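Flatico Folding Food Dehydrator
Owner's Guide, Section 2: Setting up and first use
Gistton Kitchen Appliances
Revised Mar 19, 2026

Read Section 1 (Safety) before starting. Section 2 covers unpacking, choosing a spot, unfolding the cabinet, the empty first run and your first batch of fruit. Keep the foam netting and other soft packing until the check in 2.2 is finished.

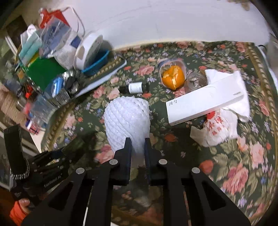 M. Veloso

2.1 Before you begin

You will need a clear section of benchtop, a soft cloth, mild dishwashing liquid and a power point that isn't shared with another heating appliance. The dehydrator draws 800 watts when the heater is on. A jug or toaster on the same double adaptor can trip the circuit.

No tools are required for the Flatico. If you bought the stand kit, the hex key is taped to the underside of the top shelf, and the stand has its own instruction sheet.

2.2 Unpacking

1. Stand the carton upright with the arrows pointing up and cut the tape along the centre seam. Keep the blade shallow.

2. Lift out the upper tray of packing. It holds the power cord, the drip tray and the accessory bag.

3. Slide both hands under the folded cabinet and lift it straight out. Do not lift by the door.

4. Peel the clear film from the door and the control panel.

5. Take out the two card wedges between the side panels and the base. They are a tight fit and may need to be wriggled.

6. Check the contents against this list:
Folded cabinet with door attached
Base unit with fan and heater
Mesh trays (6)
Drip tray
Fruit leather sheets (2)
Power cord
Accessory bag with door latch, spare latch spring and four rubber feet

If anything is missing or damaged, contact the place of purchase before you plug the appliance in. Spare parts can also be ordered from Gistton directly using the order form at the back of this guide. The part number for a single mesh tray is 447.

CAUTION: Keep plastic bags and foam pieces away from small children and pets.

Note: The carton is the right size for storage. If you have the room, flatten it and keep it with the two card wedges.

2.3 Choosing a spot

The Flatico pushes warm, moist air out through the rear grille for the whole of the drying cycle, which can be 12 hours or longer. Give this some thought, especially in a small kitchen.

1. Pick a level, heat-resistant surface. Stone, tile and laminate are all suitable.

2. Leave at least 15 cm behind the rear grille and 10 cm on each side.

3. Keep the appliance out from under low overhead cupboards. Steam will lift the edging on some cupboard doors over time.

4. Run the cord behind the appliance. It must not hang over the edge of the bench or pass near the sink.

5. Remove any tablecloth, tea towel, paper or placemat from the area where the base will sit. The air intake is on the underside and loose fabric will be drawn against it.

WARNING: Never operate the dehydrator on top of a cloth, however thin. A blocked intake will cause the thermal cut-out to operate and may damage the fan.

A garage or laundry is fine as long as it is dry and free of dust. Do not use the appliance outdoors, on a verandah or in a caravan annexe. Some owners prefer the laundry for onions and garlic, as the smell is strong and hangs about for a day or so.

Noise is similar to a rangehood on its low setting. If the kitchen opens onto a bedroom, you may want to plan overnight batches accordingly.

2.4 Unfolding the cabinet

1. Press the four rubber feet into the holes under the base unit. Push until each one clicks.

2. Set the base down with the control panel facing you.

3. Place the folded cabinet on the base so that the two rear pins drop into the slots. The door should be at the front.

4. Raise the top panel with one hand. The side panels will follow and swing out by themselves.

5. Push each side panel outwards at the middle until it locks. There are two clicks per side. If you hear only one, fold that side in slightly and try again.

6. Fit the door latch with the spring towards the hinge.

7. Open and close the door a few times. It should close flush with no gap at the top corner.

Note: A new cabinet is stiff. The hinges loosen after the first few times it is folded.

If the door sits proud at the top, the base is not level. Check that all four feet are fully home before you pack anything under a corner.

2.5 Washing the trays

Wash the mesh trays, the fruit leather sheets and the drip tray in warm soapy water, then rinse and air dry. The mesh trays can go in the top rack of a dishwasher. The fruit leather sheets can't, and will curl if they do.

Wipe the inside of the cabinet with a damp cloth. Do not immerse the base unit or hold it under a tap.

2.6 Empty first run

Run the appliance once with nothing in it. There may be a faint smell from the heater. Open a window.

1. Slide in the drip tray, then all six mesh trays.

2. Close the door and plug in the cord.

3. Press POWER. The display shows 00.

4. Press TEMP until the display reads 70.

5. Press TIME until the display reads 30 minutes.

6. Press START. The fan starts immediately and the heater follows after a few seconds.

7. When the beeper sounds, leave the door closed while the fan runs on. It stops by itself.

8. Unplug the appliance and allow it to cool completely before moving it.

CAUTION: The rear grille and the metal strip above the fan become hot. Keep hands clear.

2.7 Preparing your first batch

Apples, bananas and oranges are good choices for a first batch. They are forgiving, and it is easy to see how far along they are. Leave berries and stone fruit until you know how your appliance behaves.

Get everything onto the bench before you start cutting. Cut fruit browns quickly, and the trays should be loaded in one go. Take fruit out of its bag, peel off any stickers and wash it under running water, including fruit you intend to peel. Small bottles, boxes and used tissues should be moved well away from the cutting board.

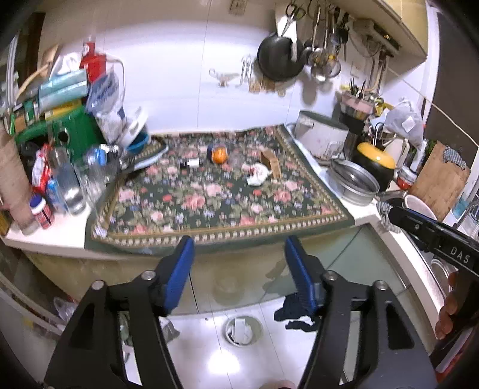 2.8 Slicing and loading

1. Slice the fruit evenly. For oranges, 5 mm rounds with the skin on work best. Apples can be a little thicker.

2. Dip apple and banana slices in lemon juice and water (one part to four) if you want them to keep their colour. Drain for a minute on a rack.

3. Lay the slices on the mesh in a single layer with a small gap between them. Slices that touch will stick together.

4. Load the trays from the bottom up. Put the wettest fruit on the lowest tray.

5. Close the door and set the temperature and time from the table below.

Apple rounds: 57 degrees, 7 to 10 hours
Banana slices: 57 degrees, 8 to 12 hours
Orange rounds: 57 degrees, 10 to 14 hours
Tomato halves: 63 degrees, 10 to 16 hours
Soft herbs: 35 degrees, 2 to 4 hours

Times are a guide. Humid weather adds an hour or more. In the Gistton test kitchen, six full trays of orange rounds went in at 1,983 grams, and this is close to the most that the appliance will handle in one load. A heavier load takes a great deal longer and dries unevenly.

6. Halfway through, swap the top and bottom trays and turn the others front to back.

7. Test a piece from each tray when the time is up. Let it cool first. Apple should bend without any moisture showing at the fold. Orange should snap.

8. If some trays are ready and others aren't, take out the finished ones and run the rest for another hour.

2.9 Cooling and storing

Leave the fruit on the trays with the door open until it has cooled to room temperature. Warm fruit sealed in a jar will sweat and go mouldy.

Fill clean, dry glass jars to two-thirds and screw the lids on. Shake once a day for a week. If beads of moisture appear on the glass, return the fruit to the dehydrator for two hours. Label each jar with the contents and the month. Fruit dried in September will usually keep through to the following winter in a dark cupboard.

The Asano jar set has lids with a built-in moisture dial and fits the Flatico storage rack. Ordinary preserving jars do the job just as well.

2.10 Folding away

1. Unplug and allow to cool.

2. Remove the trays and drip tray. Wash and dry them.

3. Squeeze both release tabs on the left side panel and push the panel inwards, then repeat on the right.

4. Lower the top panel gently. Keep fingers away from the hinge line.

5. Lift the folded cabinet off the rear pins and store it flat. Trays may be stacked on top, but nothing heavier.

Troubleshooting is covered in Section 3. For error codes beginning with F, unplug the appliance and turn to page 22.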